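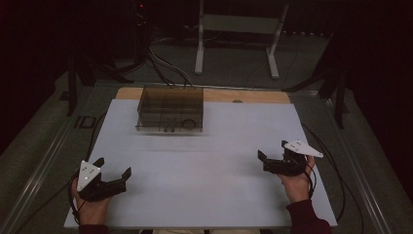 Bollow, Feb 15, 2018

Button matching: frequently asked questions

What does the matching service do?

You bring in a garment that has lost a button, or post us one of the buttons that is left, and we look for the same button or the nearest we can find. If we have it, it is yours. We do not sew it on for you, but we can lend a needle and thread if you want to do it at the table.

How many buttons do you have?

More than 4000, not counting shirt buttons. Shirt buttons are kept in jars by size and are not sorted any further than that. Anyone can help themselves to those.

What does it cost?

Nothing for members. Others are asked to leave a button or two in exchange, of any kind. If you have none to spare, take yours anyway.

Do I need to bring the whole coat?

It helps. A button off the coat tells us the size and colour, but the buttonhole tells us how much bigger we can go if there is no exact match. If the coat is too heavy to carry on the bus, measure the longest side of the buttonhole and write it down in millimetres.

How do I measure a button?

Lay it flat on a ruler and measure straight across the middle. Please give us millimetres. Old button cards use lines (written with an L), and 40 lines is an inch, so a 24L button is 15 mm. Sólveig Ragnarsson keeps a conversion card at the front desk and you are welcome to copy it.

Two holes or four?

Please say which. People often forget to mention it when they write to us. Also say whether the button has a shank, meaning a loop at the back instead of holes.

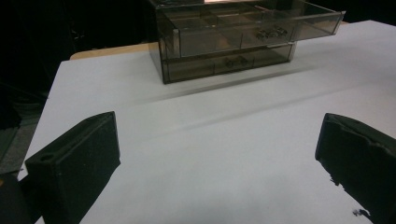

Haberdashery Section, Bollow Mending Club

How are the buttons sorted?

By colour first, then by size, then by number of holes. We tried sorting by material for one winter and went back, as half of us could not tell horn from a decent plastic. The small and medium ones live in divided drawers. Coat buttons are too thick for most of those and go in biscuit tins.

Can I come and look through them myself?

Yes, at any open session. Take out one drawer at a time and put it back before you take the next. If you find a button in the wrong compartment, leave it on the saucer and do not try to rehome it.

What if there is no match?

There are a few ways round it. If the missing button is low on a coat, move the lowest one up and put the odd one at the bottom. If it is a cuff, change both cuffs. With a cardigan it is often simplest to change the full set, and we have plenty of sets of six and seven.

Can you match the buttons on an Akitz jacket?

Sometimes. We were given a bag of spares when the Akitz shop closed, mostly navy and dark brown. The toggles have all gone.

Do you take donations?

Yes. Cut buttons off old clothes with the thread removed, and string sets together if you can. We cannot use rusty metal ones or anything that has gone sticky. Gunnlaugur Bach collects from the Hedegaard side of the river if you have a large amount. Last winter he brought back a sweet tin with 3000 in it, and those are still being sorted.

Are any of them valuable?

Very few. Mhairi Jardine looks through the glass and enamel ones and puts aside any she thinks a collector would want. Those are sold at the summer fair and the money goes on thread.

How long does a postal match take?

Allow three weeks. Enclose a stamped envelope with some padding, because bare buttons jam the sorting machines and come out through the paper. Write your name on the inside as well.

Can children come?

From about school age, with an adult. Please keep smaller ones away from the drawers.

Contact: Haberdashery Section, front desk, Bollow Mending Club | © 2018 Bollow Mending Club | Back to top

Comments

Kolbrún Brøndum
I sent in a green one off my mother's raincoat and got back a match that is a shade darker. On the coat I can't tell which it is. Thank you.

Hjalti Gunnlaugsson
Do you take press studs and hooks as well? I have a box of them from the Letov works, all new on the card.

Mhairi Jardine
Hjalti, hooks yes please. We have enough press studs for now.

Hjalti Gunnlaugsson
Will drop the hooks in before the end of February.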